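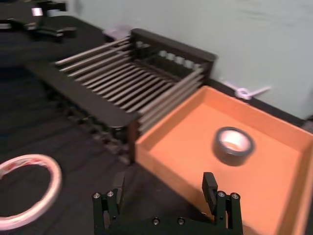 Small business contents cover: do you list every item?

Posted by stundam_tarik, 19 March 2019

My renewal with Segers is up and they want a contents schedule for the workshop. Last time I put down one figure for the lot and heard no more. This year the form has a line for anything over £700 and a separate box for "sundries and consumables". I can manage the big stuff. It's the small things I'm stuck on, like the roll of black tape in the orange tray. Does that go under sundries, or do I leave it off? Premium has gone up by £94 as well, so I'd like to get this right.

perihan_y wrote:
Leave single items off. Put one total for consumables and keep your receipts. I've done it that way in Irovcombe for years and had one claim, paid in full.

MGriffiths wrote:
I wouldn't leave anything off. If your total is too low they can cut the whole claim, even if only part of the stock is lost. Happened to me after a burst pipe. I was short £159 on a small claim — not a fortune, but annoying.

perihan_y wrote:
I didn't say leave it out of the total. I said don't list it line by line. You still have to add it up.

MGriffiths wrote:
Fair enough, I misread that. I still think a list is safer. Mine is a spreadsheet and it takes an evening.

kwesi_d wrote:
Check whether the policy pays new for old on consumables. Some don't. Tools and stock can be treated differently too, so read the definitions page before you fill in any boxes.

stundam_tarik wrote:
Definitions page says consumables are "at cost price". Tools are new for old up to the sum insured. I'll do one total for sundries and list the rest. Still not happy about the £94.

kwesi_d wrote:
Get a quote from Plindix before you pay it. They came in lower for me, but the excess was higher.

Recent topics
Public liability for market stalls
Excess went up after 3 claims, is that normal?
Van cover: tools left overnight
Changing insurer mid-term

This site uses cookies. By carrying on you agree to our cookie policy.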